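March, afternoon
Notebook entry: Brayden Petrenko

Conflict event coding, Florkham district, second pass.

Started at 1:30 with the reports Mekdes left in the shared folder. The file now holds 768 entries for the district, of which 49 mention the Mollel bridge or the road leading to it. I read all 49 again and marked which ones describe fighting and which only repeat an earlier account.

The bridge changed hands at least twice, going by the local reports. The army statement gives one date for its return and the Jedden village council gives another, three days later. I've kept both and put "disputed" in the status column. Imani thinks the later date is when the checkpoint was set up again, with the bridge itself taken earlier. Plausible, but I want a second source before merging them.

Casualty figures are still a mess. One report has 19 dead on the army side, from a spokesman for the local force, and nothing from the army. Coded as claimed, unverified, one party. Please don't move it to the totals sheet yet. 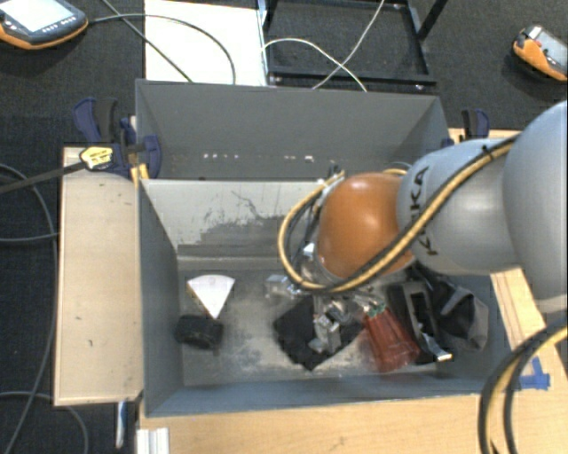

Place names took up most of the next hour. Ballance is used for both the town and the township, and the older reports don't say which. Where the text mentions the market, the clinic or the river landing I've coded it as the town. Everything else goes to township level with low precision. Caroline's old gazetteer has two spellings for Jedden, so search on both or you'll miss entries.

Shelling reports: if a report says "several villages" and names one, code the named one only and paste the full sentence into notes. Kimutai had been making a separate row for each unnamed village. I've folded those back in, and the old rows are on the tab called "removed".

Displacement goes in its own sheet. The figure of over 768 that I had in there for Ballance was my mistake, I'd typed the entry count into the wrong cell. Cleared it.

To do:
- ask Mekdes for the original of the council statement, we only have the translation
- check whether the road closure above Mollel came before or after the first attack
- Imani to recode the drone entries using the new weapon field
- back up before anyone sorts the sheet again

Stopped at 5:10.

Recent entries
Gazetteer fixes, Ballance and Jedden (Caroline Urio)
Florkham district, first pass (Mekdes Kassa)
Notes on single-party claims (Imani Obura)
Weapon field, proposed values (Kimutai Kariuki)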